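Stand: Donnerstag, 29. Juli 2021. Ersetzt die Fassung vom Dezember.

# FAQ – Aufnahmeregeln für Handarbeit am Tresen (Projekt Neminard)

Gilt für alle, die bei Frota Arbeitsabläufe mit Kopfkamera aufzeichnen. Bei Widersprüchen zum Vertrag gilt der Vertrag.

## Wofür werden die Aufnahmen gebraucht?

Training und Bewertung von Greifabläufen. Serviceroboter, Gastronomie. Keine Leistungskontrolle, kein Marketing. Wer Clips für Folien will: vorher schriftlich fragen.

## Wer darf aufnehmen?

Wer die Einweisung hat und die Einwilligung unterschrieben. Beides vor dem ersten Clip, nicht danach. Einweisung gilt pro Standort – wer von Grostidus nach Bakaveck wechselt, macht sie neu.

## Wie lang darf ein Clip sein?

Maximal 30 Minuten. Danach Pause, Kamera ab. Kürzer ist völlig ok. Ein Ablauf, ein Clip.

## Müssen beide Hände im Bild sein?

Ja, solange sie am Gegenstand sind. Kopf leicht nach unten, nicht nur mit den Augen schauen. Wenn eine Hand kurz rausfällt: weitermachen, nicht neu ansetzen. Neuansetzen macht die Zeitstempel kaputt.

## Vorher aufräumen?

Nein. Der Tresen bleibt so, wie er im Betrieb ist. Ausnahme: alles mit Namen drauf (Dienstpläne, Lieferscheine, Bestellzettel) weg oder umdrehen. Handys auch.

## Was ist mit Gästen und Kollegen im Hintergrund?

Hinweisschild am Eingang ist Pflicht. Personen im Hintergrund werden vor der Weitergabe unkenntlich gemacht, immer, auch wenn man das Gesicht kaum erkennt. Wer nicht aufs Bild will, sagt Bescheid – dann Clip abbrechen und als "gesperrt" markieren. Keine Diskussion.

## Hygiene?

Die normalen Küchenregeln gehen vor. Nach Abfall oder Verpackung Hände waschen, erst dann wieder Geschirr anfassen. Das Waschen gern mit aufnehmen, wird gebraucht. Kamera während der Schicht nicht mit den Händen nachjustieren.

## Glas und heiße Geräte?

Nichts darüber hinweg reichen, was man nicht sicher hält. Im Zweifel erst wegstellen, dann weiter. Bricht was: Aufnahme stoppen, Scherben weg, Vorfall ins Formular. Clip nicht löschen.

## Zählt ein misslungener Griff als Ausschuss?

Nein. Bleibt drin, Label "Fehlgriff". Im letzten Durchgang waren 249 von 1054 Clips zurückgegangen, die meisten wegen fehlender Labels und nicht wegen der Griffe.

## Wie wird gelabelt?

Verb plus Gegenstand. "Tablett halten", "Folie halten". Keine Absichten reinschreiben – also nicht "will wegwerfen", wenn noch nichts weggeworfen wurde. Bei mehreren gleichen Gegenständen zählt der, der in der Hand ist, bei zweien bitte beide angeben. Unsicher? "Unklar" ist ein gültiges Label, wird viel zu selten benuzt.

## Wer prüft?

Immer 2 Leute, unabhängig voneinander. Wer aufgenommen hat, prüft nicht selbst.

## Wie sieht brauchbares Material aus?

Beide Hände am Gegenstand, Umgebung unverändert:
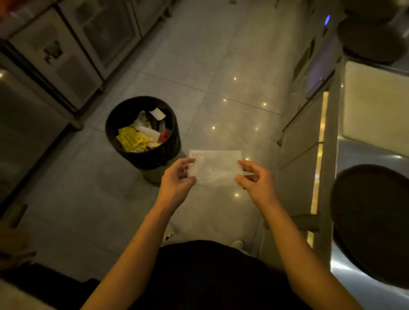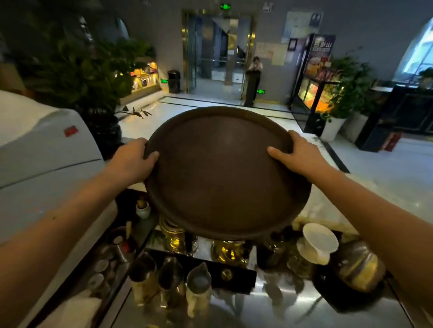
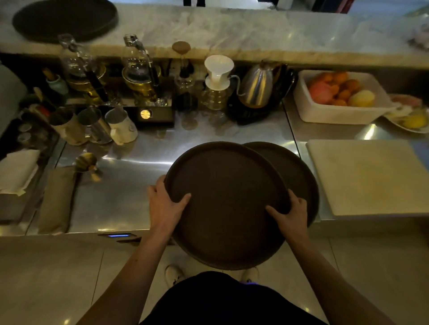

Grostidus merkt dazu an, dass die Regel "ein Ablauf, ein Clip" im Betrieb schwer zu halten ist: Bei vollem Haus gehen Abräumen und Vorbereiten ineinander über, und wer dauernd stoppt, arbeitet nicht mehr normal. Vorschlag von dort: durchlaufen lassen und erst beim Labeln schneiden, die Obergrenze bleibt. Ist in Prüfung, bis dahin gilt die alte Regel. Rückmeldungen dazu bitte gesammelt pro Standort schicken, nicht einzelln.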